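笔的归宿

星期一晚上本来打算写稿，结果坐下来先整理了笔。熟悉我的人知道，这是我写稿流程里最稳定的一个环节。

起因是想找一支能写的黑笔。抽屉里翻出来的东西足够开一家小文具店，店里唯一缺的就是能写的黑笔。荧光笔倒是多得惊人，大半是绿的和黄绿的。我完全不记得自己什么时候这么喜欢绿色，大学时划重点用的明明是粉色，划到最后整本书都是重点，考试照样没过。

Mariann 听说我又在收拾，发来一条语音，讲她那套“按颜色分盘”的办法：一种颜色一个盘子，用完放回去，五秒钟的事。她说得很轻松。她家里也确实只有两个颜色的笔。
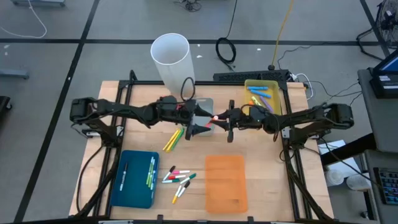 我照着试了一晚上，第一个难题是黄绿色到底算黄还是算绿。放进黄的一边，它显得绿；放进绿的一边，它又黄得理直气壮。最后我让它们先在桌上躺着，等我想清楚。到今天它们还躺着。

第二个难题是笔筒。高的那种好看，短铅笔掉进去就得倒扣过来才能拿到，每次倒出来的还有橡皮屑和一枚不知道哪国的硬币。小盒子倒是方便，可是一方便就什么都往里扔，回形针、电池、Csaba 去年还我的那把钥匙（我至今没找到它开哪扇门）。浅盘最老实，放了什么一眼就看得见，缺点也是一眼就看得见。

另外交代一下淘汰标准：在废纸上画三道，三道都不出水的，扔。听上去很果断，执行起来我给每支都画到了第十九道，还哈了气。有一支紫的在第十七道忽然活过来，我高兴得给它换了个好位置，第二天它又不行了。

稿子是星期三交的，用铅笔打的草稿。黑笔后来在大衣口袋里找到了，笔帽没盖。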